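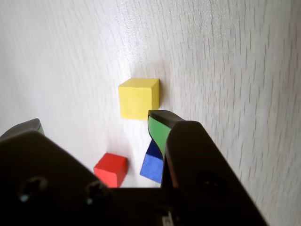 *3 minute read*

**Pollside finger pads, green, sold in pairs**

I've been fitting these to our bench grippers since March, and they're the part I get the most emails about, so I've put everything I know on one page. They suit the black two-finger Nurnbridge gripper and nothing else. (I've had people try them on the older Trakness one. Please don't, the curve is wrong and they peel at the tip.)

The pad is the curved green strip on the inside of each finger. It's soft enough to give a bit when it closes on something with hard edges, like the painted wooden cubes we use for setting up, and it springs back nicely afterwards. Red, yellow and blue are what I keep on the bench, mostly so I can say "go for the yellow one" over the phone and the other person knows what I mean!

**What you get**

- 2 pads, one left and one right
- a strip of backing tape, already cut
- a cleaning cloth

**Fitting them**

Power off and open the fingers by hand as far as they'll go. Undo the screws on the finger, lift it away from the palm and peel the old pad from the tip downwards. Go slowly, as it leaves glue behind if you yank it. Wipe the bare face with the cloth and let it dry.

Then lay the new pad in from the palm end and press it along with your thumb until it's snug under the rounded cap. Don't stretch it. I did on my very first pair and the top had lifted by teatime. Leave it 45 minutes before you close the gripper on anything.

Screws go back finger tight first, then a small nip with the driver. Anoma Wanigasekara strips one every winter and would like me to repeat the word *small*.

**Setting up afterwards**

New pads are a touch thicker than worn ones, so run the closing check again. I put a cube on a plain white table, bring the open fingers down either side and close at the slowest speed. If the cube shuffles sideways, one finger is touching first, so go back and look at how that pad is sitting. I do this 15 times before I trust it, with the cube at different angles (a slightly twisted one shows up far more than a square one).

**Looking after them**

Warm water and a drop of washing-up liquid, on a cloth. No spirit cleaner, it turns the surface shiny and then things slide. We do ours after every 200 picks or so, more often if the cubes have been shedding paint.

Pads with a nick in the edge are finished. I've tried gluing them and it holds for a day at best.

Spares for the finger screws are on the Dağdelen fixings page. For bulk orders, email Gert Modise and put the gripper's age in the subject line.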